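Home Posts Notes About Contact

The mixing question, part two

In my last post I promised to write about the data mixing result, and then came March and I wrote nothing. Sorry for this. Now I have the numbers and also a little more patience.

The question is simple. We train one policy for two arms on short tasks with small objects, and we call this set of tasks Trundusum. We have 3000 recorded demonstrations. Should every batch contain all tasks in equal parts, or should the long tasks get more weight? My colleague Raed Rizk believed in equal parts. I believed in weight by length, and I was quite sure of myself.
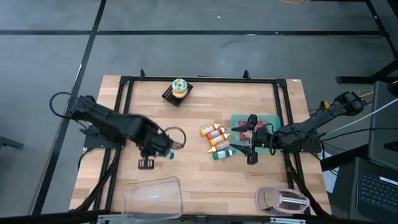
Two arms at the Trundusum table, with the small bottles between them.

We trained both versions for the same number of steps and ran 145 trials with each. With equal parts the policy finished 72 trials. With my weighting it finished 40. So Raed was right, and I bought the coffee at Bakos.

I looked at the failures for two evenings. My version spent too much of its training on slow movements, where the arm is only traveling, and it saw too few examples of the moment when the fingers close. It often came to the correct place and then waited there, like a person who forgot why he entered the kitchen. The equal version has this problem also, but less.
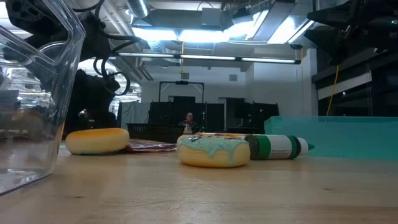
The second thing I want to measure is how the policy behaves with objects that look almost the same. In the Prillden paper they changed only the color of the table, and I think this is too easy. I prefer to change the object and keep its shape. A plain donut and one with mint-green icing are a good pair for this, because the grasp can be similar and only the top looks different. If the policy learned the shape, the icing should not disturb it. If it learned the color, we will see it quickly in the success rate.

I have not run this yet. Hillus is our older training code and it does not save the object labels with each trial, so I must first repair that part. Raed says one week. I say two, but you have read above how good my predictions are.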